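Über uns

Plarkar schreibt Regeln für Roboter. Genauer gesagt für die Leute, die Roboter beschaffen, programmieren, aufstellen und sich hinterher wundern. Wir erstellen Betriebsregeln, Prüfpläne und Abnahmekriterien für zweihändige Systeme, die mit zerbrechlichen, rutschigen oder schlicht unhandlichen Dingen umgehen sollen. Glamourös ist das nicht. Auf Partys sagen wir meistens, wir machen was mit Küchen.

Wer wir sind

Gegründet haben uns Zinash Workneh und Saoirse Moynihan, nachdem sie in derselben Arbeitsgruppe ein ganzes Frühjahr lang über das Wort »loslassen« gestritten hatten. Wann hat eine Hand losgelassen? Wenn der Finger sich öffnet, wenn der Kontakt abreißt oder wenn der Gegenstand allein stehen bleibt? Die Arbeitsgruppe vertagte sich. Die beiden mieteten ein Büro über einem Fahrradladen.

Zinash kommt aus der Sicherheitstechnik und liest Risikobeurteilungen so, wie andere Leute Krimis lesen: von hinten. Saoirse hat vorher Simulationsumgebungen gebaut und misstraut ihnen seither mit Sachverstand. Ihr Handbuch für neue Mitarbeitende hatte in der ersten Fassung 81 Seiten. Inzwischen ist es kürzer, was intern als größte Leistung des Unternehmens gilt.

Was wir tun

Der größte Teil unserer Arbeit steckt im Regelwerk Grellum. Es beschreibt, was ein System können und vor allem lassen muss, bevor es in eine Küche, eine Kantine oder eine Packstation darf. Grellum umfasst derzeit 600 Einzelregeln. Wir hätten gern weniger. Jedes Mal, wenn wir eine streichen, schickt uns ein Kunde ein Video, und die Regel kommt wieder hinein.

Dazu gehört Alto, unsere Sammlung simulierter Prüfszenen. Jede Szene hat eine Aufgabe, einen Ausgangszustand und ein Abbruchkriterium, und alle drei müssen schriftlich vorliegen, bevor jemand auf Start drückt. Das klingt selbstverständlich. Wir haben Prüfberichte gelesen, in denen das Abbruchkriterium »Feierabend« lautete.

Für Ó Gríofa, einen Cateringbetrieb mit mehreren Großküchen, haben wir zuletzt die Regeln für das Anrichten und Abräumen überarbeitet. Dort wollte man wissen, ob ein Roboter Porzellan anfassen darf. Unsere Antwort hatte 50 Seiten und lautete zusammengefasst: ja, aber mit Manieren.

Wie wir arbeiten

1. Erst die Szene, dann die Bewegung. Vor jedem Lauf wird festgehalten, was auf der Arbeitsfläche liegt, auch das, was mit der Aufgabe nichts zu tun hat. Gerade das. Ein Karton am Rand ist für die Planung ein Hindernis, bis jemand das Gegenteil belegt.

2. Die Ausgangshaltung ist Teil der Prüfung. Beide Hände beginnen neben dem Gedeck und mit Abstand zum Teller. Wie groß der Abstand sein muss, steht im Prüfplan der jeweiligen Szene und wird nicht nach Gefühl festgelegt, auch nicht nach dem von Saoirse. 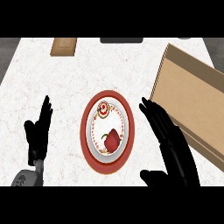

3. Simulation ist Vorprüfung. Ein Gemüse, das im Rechner brav liegen bleibt, hat damit noch keinen Charakter bewiesen. Was in Alto besteht, wird am realen Aufbau wiederholt, mit Zeugen und mit Geschirr, das wir selbst bezahlen.

4. Jeder Abbruch wird protokolliert. Auch der peinliche. Im Protokoll stehen Zeitpunkt, Haltung beider Arme und der Grund in einem ganzen Satz. »Komisch« ist kein ganzer Satz.

5. Wer die Regel schreibt, nimmt sie nicht ab. Zinash prüft Saoirse, Saoirse prüft Zinash, und bei Gleichstand entscheidet der Wortlaut der vorigen Fassung. Das dauert länger und hat dem Betriebsklima bisher kaum geschadet.

Was wir nicht tun

Wir verkaufen keine Roboter und nehmen keine Provision von denen, die welche verkaufen. Wir vergeben auch kein Siegel mit Lorbeerkranz. Wer bei uns eine Prüfung besteht, bekommt einen Bericht mit Geltungsbereich, Versionsstand und einer Liste der Dinge, die wir nicht geprüft haben. Diese Liste ist meist das Nützlichste daran – und wird am seltensten gelesen.

Kontakt

Anfragen bitte mit kurzer Beschreibung der Aufgabe, der Umgebung und des Gegenstands, vor dem Sie am meisten Angst haben. Wir antworten in der Regel innerhalb von 3 Arbeitstagen. Die nächste Fassung von Grellum erscheint im September, Kommentare zum Entwurf nehmen wir vorher gern entgegen, am liebsten mit Regelnummer.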